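Tableware station inspection – Padum Noodle Kitchen, lower servery
Form T, shared serving ware and storage bins
Inspection date: 22 July 2024
Inspected by: Marleny Ríos
Previous inspection: November
Ratings used: S = satisfactory, M = minor item, correct before the next service, R = remove from use until corrected, N/A = not applicable

Scope
Covers the table surface, storage bins, ceramic bowls, plates, dishes, soup spoons and chopsticks at the self-serve station. Dishwashing equipment is on Form W. The coffee point is excluded.

1. Table and fixed surfaces

1.1 Surface sound, no open joints or lifting edges. Rating: S
Comment: Checked by hand along the full length. The sealant at the wall end was replaced by Kaufmann after the last inspection and has held.

1.2 Surface cleaned between services, no film or residue. Rating: S
Comment: White gloss finish. Reflections hide thin streaks from directly overhead, so check at a low angle from the wall end.

1.3 Plates and small dishes set down clear of the table edge. Rating: S
Comment: Plates are stacked. Keep stacks to the height marked on the shelf label.

1.4 Small square dishes free of marks on the eating surface. Rating: M
Comment: White square dish, one small dark speck on the inside and a few fainter grey marks. It could be residue or a fault in the glaze. Rewash and check under the lamp. If the speck can be felt with a fingernail, discard the dish. 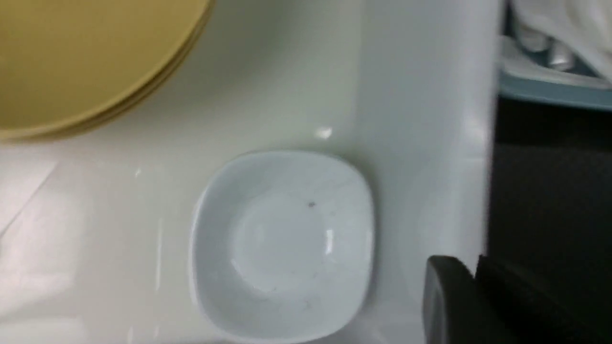
2. Storage bins

2.1 One type of item per bin. Rating: M
Comment: Spoons are in the teal bin and chopsticks in the tan bin, as per the layout sheet. The translucent bin is the exception, see 4.1.

2.2 Bins clean and dry before refilling. Rating: S
Comment: Felt by hand at the corners. Staff are wiping the bins and then air drying them upside down on the Flokel rack, which is the correct method. A tea towel should not be used for the final dry.

2.3 Bins free of cracks, with smooth rims. Rating: S
Comment: Light scuffing only. The tan bin has a wide flat rim that collects crumbs on the underside. Add the underside to the closing clean.

2.4 Handles contained within the bin. Rating: M
Comment: A spoon handle projects past the left rim of the teal bin. Anyone reaching across can knock it, and a sleeve will touch it. Lay the handles in one direction and lower the fill. 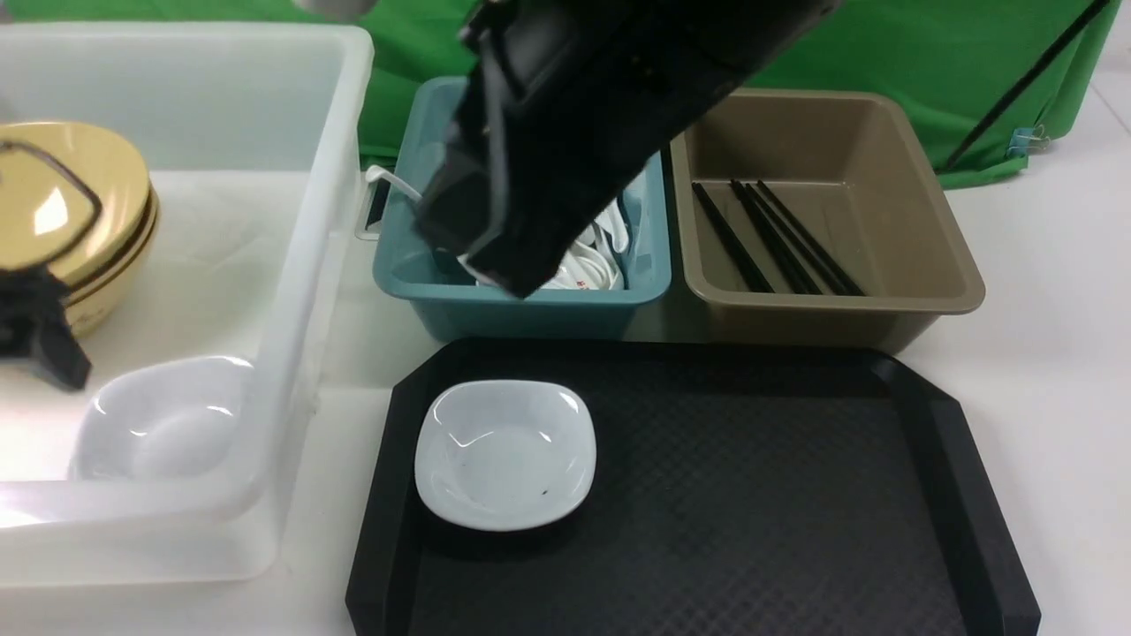 Chopstick stock is to be topped up from the drawer before opening. Pairs are matched by length only, and odd sticks go to the back kitchen. The drawer itself was found clean, but the divider is loose and should be clipped in again. The count on the Padum stock list was 100 pairs at last delivery and was not verified on this visit.

3. Bowls and spoons at the serving position

3.1 Mat and tray surfaces clean, including the raised pattern. Rating: S
Comment: The pattern on the black mat holds rice starch. A flat cloth passes over it. Use the soft brush and rinse, then stand on edge to drain. Allow 18 minutes before putting it back.

3.2 Spoon placed with the scoop inside the bowl and the handle clear for the user. Rating: S
Comment: Acceptable. The end of the handle is the pick-up point and the scoop should not be touched after washing. Long-handled spoons will tip out of the shallow bowls if placed too close to the rim, so seat the scoop well in.

3.3 Red lettering and band on spoon handles intact. Rating: S
Comment: Sample taken from the drawer stock, no flaking. Any spoon with worn or lifting colour is to be withdrawn whole – no touching up.

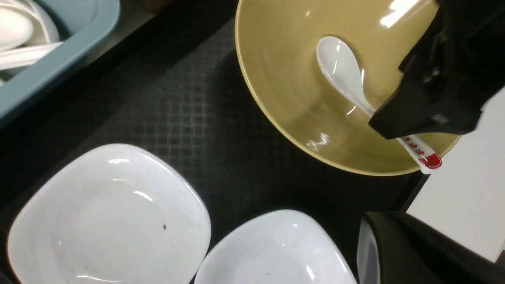

Item 3.2: White soup spoon in mustard-yellow bowl, handle over the rim.

3.4 Bowl glaze free of chips and crazing. Rating: S
Comment: The speckled glaze makes small chips hard to find by eye. Run a thumb around the rim of each bowl when unstacking. Two bowls were already set aside by staff for a rough foot ring and have been entered in the breakage book.

4. Stacking and mixed storage

4.1 Bowls stored separately from small dishes. Rating: M
Comment: Stacked bowls and a square dish share the translucent bin. No damage found, but a dish can slide under the stack when the bin is carried. Fit a divider or move the dishes to their own bin.

4.2 Stacks stable and of one pattern. Rating: S
Comment: Cream-yellow bowls with brown banding are kept together. Do not nest them with the speckled mustard ones, as the foot rings differ and the stack leans.

4.3 Spoons stored so that each can be lifted without touching the others. Rating: M
Comment: Not met. The spoons are heaped, with scoops facing different ways and some handles buried.

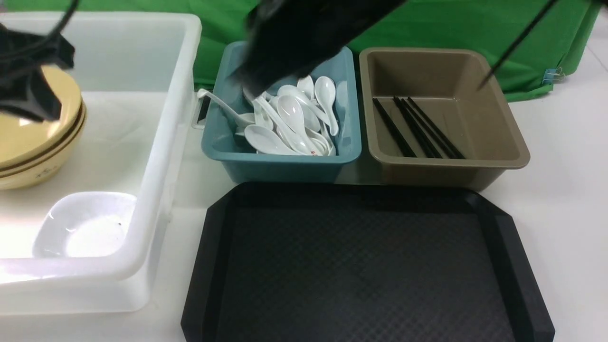
Ceramic on ceramic contact is the main cause of chipped scoops in the breakage book. A cutlery insert of the kind used upstairs at Skideck would fit the teal bin after trimming. Roughly 2 cm would need to come off the long side. Confirm with the supplier that the cut edge can be sealed.

5. Records

5.1 Closing clean signed off. Rating: S
5.2 Breakage book up to date. Rating: S
5.3 Bin labels legible. Rating: M
Comment: Reprint in larger type. The present labels fade in the wash.

Items to correct before the next service: 1.4, 2.1, 2.4, 4.1, 4.3, 5.3
Items removed from use: none
Job number for divider and insert: 1,501
Copy to: servery lead, Padum
Signed: M. Ríos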